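Gripper week, part two!

4 September 2020

So the new fingers are in the simulator and I am having way too much fun with them. If you read the last post, you know I'd been running Heywood (my name for the arm, don't ask) with the wide parallel jaws, and they were great on boxes and awful on anything low and round. Hanna Harasym sent me her model of a narrow, pointed gripper she calls Ulov, and I dropped it in the same evening.

I ran 200 tries with each one in my kitchen setup -- same marble counter, same controller, same oval plates. The job is simple to say: go from one plate to the other and come back with whatever food is lying there. The wide jaws hit the rim 90 times. Ulov hit it 18 times! I reran the whole batch because I figured I'd left the collision checks off. Nope, they were on.
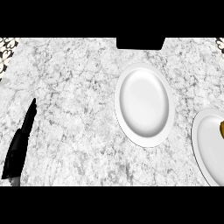 What I like best is how late it can change its mind. The wide jaws had to line up early, so one bad guess from the camera and the whole reach was shot. With the skinny tip there's room to nudge over near the end, and the controller seems much happier for it (fewer of those jerky little corrections that drove me nuts in the spring).

It does have a weak spot. Anything smooth and heavy wants to roll out sideways, and I've been turning up the friction more than I should. Hanna thinks a soft pad on the inside of the tip would fix it. I'm printing a real pair on the Ender tonight, pads and all, so I can see how far off my friction numbers are.

If you've tried pointed fingers on plates or bowls, leave me a comment -- I'd love to compare settings!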